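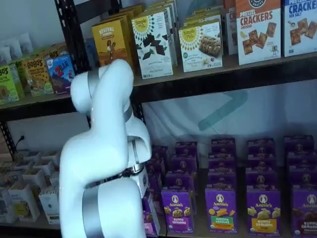 Shelf-edge labels in village shops are read at arm's length and in poor light, and a label that fails under those conditions has failed altogether, according to one shopkeeper's response to the draft standard published by Destatex in January. The same response asked for unit prices to be printed no smaller than two-thirds of the height of the selling price. That request has been adopted in the final text.

Destatex has now issued the final version of its labelling specification for packaged dry goods, covering biscuits, cereals, crisps, confectionery and similar boxed or bagged lines. The specification applies to independent shops and small chains using the Evel pricing system and may be used without charge by any other retailer.

The main requirements are as follows. The selling price must be printed in black on a white or pale yellow ground. The unit price must appear on the same label, to the left of the selling price, and must be given per 100 g or per kilogram. The two units must not be mixed within a single bay. Multipacks must show the unit price for the whole pack. Where a promotion is running, the label must show both the ordinary and the promotional unit price, and the promotional label must be removed by 8 a.m. on the morning after the offer closes.

The draft was tested in shops in the Lurnmont area. A total of 3133 labels were checked against till records. The most common fault was a unit price left unchanged after the maker had altered the pack weight. To deal with this, the final specification adds a weight field to the label record. When a delivery is booked in with a different weight, Evel will hold the old label as out of date until a new one has been printed.

Retailers have 30 weeks to replace existing labels. Bays may be changed one at a time, but a bay must not contain both old and new labels once work on it has begun. Electronic labels are covered by a separate annex, which sets a minimum contrast and requires the display to keep showing the last confirmed price if the connection is lost.

Label stock meeting the specification is available from Shezi in 3 widths. Existing rail holders can be kept if the front cover is clear and has no tint. Covers that have yellowed should be replaced before new labels are fitted.

The specification does not cover loose produce, chilled goods or alcohol. A draft for chilled goods is in preparation, and comments on condensation and label adhesion are invited from shops with open-fronted cabinets.

Copies of the specification and the electronic label annex can be obtained from the Destatex publications desk. Existing Evel users will receive both documents with their next software update.

Related items
Unit pricing for multipacks: guidance note
Evel update: weight field and delivery booking
Shezi label stock: widths and order codes
Lurnmont shop trial: summary of results
Chilled goods labelling: call for comments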